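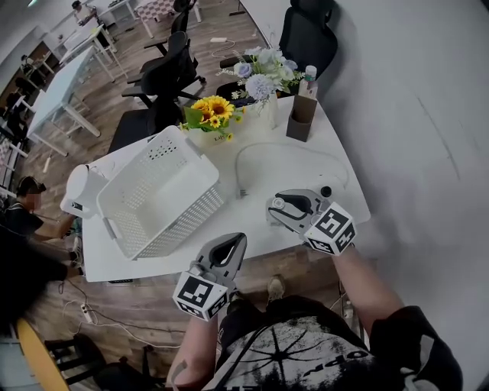 Hye-jin Baek wrote in after our last mailing to say that she only ever gets a table properly clear by putting a basket on it first, and then going around the rest with both hands until there is nothing left to pick up. I have been trying it her way ever since, and I have to say it suits me very well!

Home News Tidy Corner Events Contact

The thing about a white table is that it invites company. A kettle gets set down while you answer the door, then a cable comes along (and who remembers which charger it belongs to?), then the pen holder, then a bottle with a pump top, and before you know it you are eating your lunch standing up. Hye-jin's rule is that flowers may stay. I was glad to hear it, as I am very fond of artificial ones – a little pot of sunflowers, or some pale blue and white blooms in a clear glass vase – and they only ask for a dusting now and then.

Give yourself 15 minutes, and start with the small things, the cables and loose odds and ends, before you move anything big. A basket with holes in the sides is handy for this, so you can see what you have dropped in it.

The next Tidy Corner evening is in October, in Room 303 at Rurnley. Bring a basket if you have one, and do bring a friend too – we had 8 last time and there was plenty of cake left over.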